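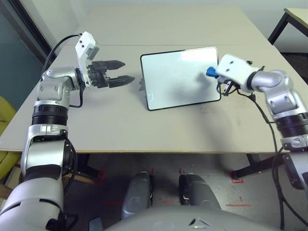
06/10/2018 - Mesix has put its tabletop whiteboard package for two-armed robots on general sale, after a trial period in which only a few customers could order it. The package costs $3,958 and covers the software, a pair of gripper mounts, a wrist camera bracket and a year of support. The robot is not included.

The company sells the package to labs and training centers that already own a pair of arms and want a short, repeatable job to run on them. Working on a small board is a common choice. The surface is slick, it can shift when pressed, and a tool held at a bad angle may miss it altogether.

Buyers who have their own mounts can order the software and support alone for $3,105. Mesix said the mounts it supplies bolt on with ordinary hex screws and do not need a special tool. Customers with older controllers will need an adapter cable from Koubek, sold separately.

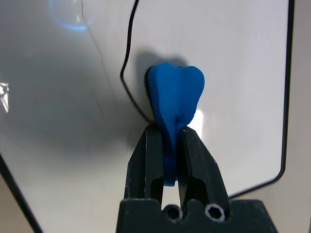

Wrist view of the gripper, with a blue piece held upright between the fingers over the white board.

Grip is the part of the package that has changed most since the trial. In the first version, the software closed the fingers to a fixed width that the user typed in by hand. The version now on sale closes them slowly and stops when the motor load reaches a set level. Users can still switch back to a fixed width, and the manual suggests doing so for hard plastic parts.

"Soft things were where we got the most support calls," said Matúš Štěpánek, product lead at Mesix. "People would set the width for one item, swap in another, and the grip would be off. Now you teach it a grip level and it keeps that between items."

The wrist camera is used to check the hold before the arm moves down to the board. Mesix recommends saving one still from that camera for each attempt, taken at the same arm position, so that grips can be compared later. The software stores them in a dated folder by default. Video can be saved as well but fills a drive quickly.
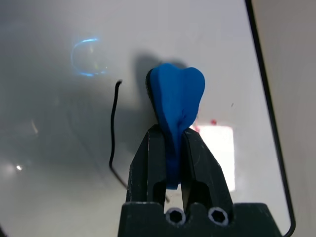 The blue piece seen from the wrist, with its shadow and several bright reflections on the glossy surface.

Glare remains a weak spot. The release notes list strong reflections on glossy boards as a known issue and say the camera check can fail under overhead lights. The suggested fixes are to tilt the board, dim the lights over the table or turn the check off. Štěpánek said a better exposure setting is planned but gave no date for it.

Rimley, a training center that took part in the trial, ran 463 attempts with the package on its own arms. It has published a short write-up that is mostly positive on setup and less so on the manual, which it found thin on how to place the board. According to the center, moving the board even a small distance after calibration was the most common cause of a failed run - more common than a lost grip. Rimley also asked for a way to pause one arm while the other keeps going. That feature is in the version on sale.

Calibration takes 2 passes, one for each arm. The user guides the gripper to the corners of the board and confirms each point on a screen. The arms do not have to do the same job: one can work on the board while the other waits beside it, and either arm can be set as the working one.

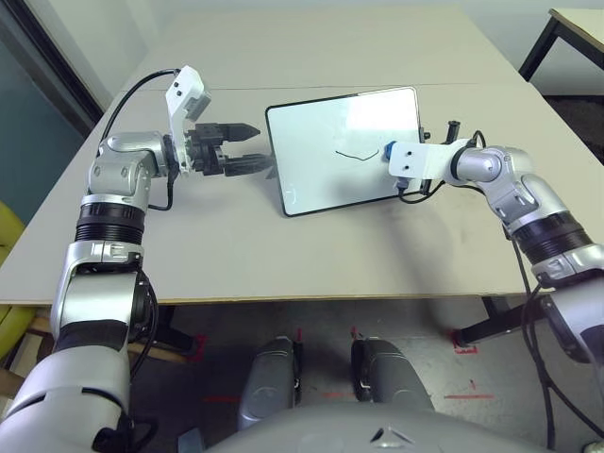

The right arm at the board, near a short black line, with the left gripper open beside the frame.

The package does not come with a board. Any flat one with a visible border should work, Mesix said, though a dark border against a white surface is easiest for the head camera to find. Pens and wipers are also left to the customer.

The main rival is a kit from Daretti, which ships with its own board and a clamp but supports single arms only. Daretti has not said if it plans a two-arm version.

Orders placed in June ship with the current manual. Mesix said a longer one, with a new section on board placement, will be sent to all buyers as a free download when it is ready.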